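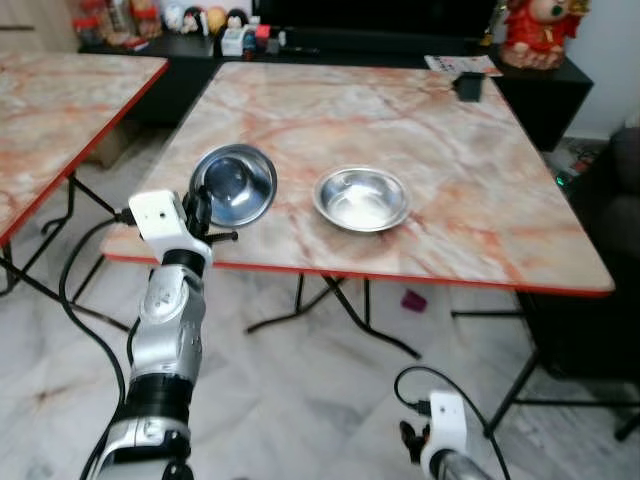
Can a robot do the dishes yet?

Bits of it. A two-armed machine can pick up a steel bowl, tip it and set it down in a spot you choose, but you would still want to be in the house while it works, and it is a long way from clearing up after dinner.

I got that answer from Eetu Heinonen, who has been running chore trials for a small outfit called Nutach since July. I called him because my sister keeps asking me when she can buy one of these things, and I was tired of making something up! He laughed for a good while and then told me she should hang on to her dish rack.

Nutach has just put out its first set of numbers, dated 19 September 2020, and they are more interesting than I expected (I say this as someone who normally skips straight past the tables). The team logged 1554 attempts at small kitchen and living room jobs, mostly moving bowls, stacking them, and putting things back where they came from. Each attempt got a time limit of 30 seconds. If the bowl was still in the gripper when the clock ran out, it went down as a miss, even if the arm was clearly on its way.

Steel bowls are a pain, by the way. They're shiny, so the cameras pick up a reflection of the table and the ceiling light and whatever else is nearby, and the software has to work out which part is bowl. Then there's the rim. Grab it too lightly and the whole thing swings, grab it off-center and it twists. You and I do this half asleep with a phone in the other hand. Eetu says the team spent two weeks on rims alone, and he still winces when he hears one hit the floor.

I asked him about folding tables too, because those move when you bump them, and mine at home wobbles if you so much as look at it. He said that's fine by him. People have wobbly tables, so the arms had better get used to them.

Over on the shop-floor side, things look a little further along, though not by as much as the ads would have you believe. Kumiko Kamata manages the packing room at Bennani, a kitchenware wholesaler, and she has had two Pellilar arms on a trial lease for most of the summer. They lift pans out of a bin and put them into boxes, the same pan all day long, and she's pretty happy with that. Change the pan, though, and someone has to come over and set things up again. "I lose my morning every time we switch sizes," she told me. She has asked for a longer trial anyway, so it can't be all bad.

What I really wanted was a price, for my sister's sake. Nutach doesn't have one and isn't selling to homes. Porier, which supplies the grippers for the chore trials, told me by email that it has no household product planned either, and then very kindly sent me a brochure for warehouse equipment. My sister does not have a warehouse.

Next up for Eetu's team is cups with handles, then plates, which he is dreading because a flat plate on a flat table gives the fingers nothing much to get under. He's promised to call me when the plate results are in, and I'll post them as soon as I have them.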